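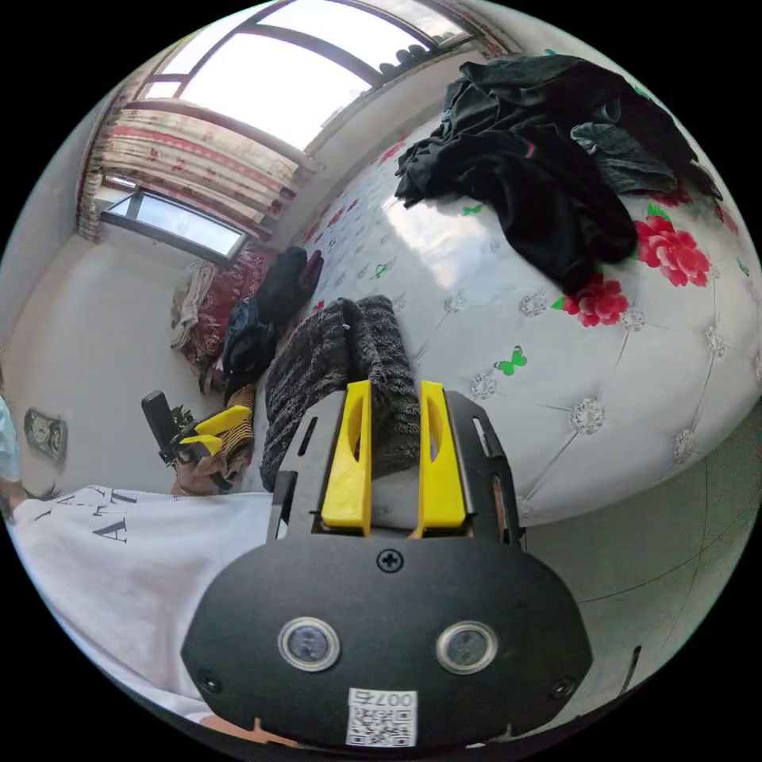 You fold them and within a week they're back in a heap, so why fold at all, was my sister's view on the phone this morning, and she went on to say that dark clothes in particular should just go on hooks and be done with it. I said I hadn't got enough hooks. She said I hadn't got enough sense, and then her kettle boiled and she had to go.

31/07/2024

So, the great sorting of the black clothes. I have put it off since May. All of it goes on the bed, because the book says everything must go on the bed, where you can't ignore it. The book also says you will feel lighter. I felt hungry.

I don't trust the book. It's called the Droltine method and it was lent to me by the woman at the library desk, who has plainly never opened it, the spine was still stiff. It has 22 steps. Step one is to make a drink and step two is to thank the room. I did step one.

My doubts, for the record. First, the knitwear. Droltine wants every grey knitted thing folded into a small upright parcel that stands up by itself "like a loaf". I have folded the speckled one five or six different ways and it lies down every time. Fuzzy knitting does not want to stand. Perhaps in a drawer with others pressed up against it, but then it's the others doing the work and you could have stuffed it in anyhow.

Then the business of sorting by colour. When nearly everything you own is black, you end up with one pile called black and a bit of denim on the end. I was at it a good hour before I saw that I had moved a heap from the wardrobe to the bed and given it a name. The navy went in with the black until I got it near the window, and I'm still not sure of one pair of trousers.

The red patterned blanket I folded in no time, no method needed. Blankets are easy. If clothes were all square we'd have no books about them.

There was an advert tucked in the back for Hovolel storage boxes, a set of 2 with lids, and another for a Zeleke hanging rail said to hold 200 garments. Who has 200 garments? And who would then want to look at them? I can see how it goes. You do the steps, the steps don't work, and at the back is a box you can send away for. I had a Gondell rail once and it came down in the night with all my coats on it, I thought we were being burgled.

I will give it this much: I found the sock. Also a cardigan I was certain I'd left on the train, and had been quite rude about the train people over.

Going by the book I should now hold each piece and decide. I held 2. Kept both. At that rate I'll be at it until the autumn and sleeping in the chair.

Stopped at four for toast. Still to do: the far end by the wall, all the tights, the beige thing that needs ironing and won't get it. Rang my sister back to ask what sort of hooks. She was out.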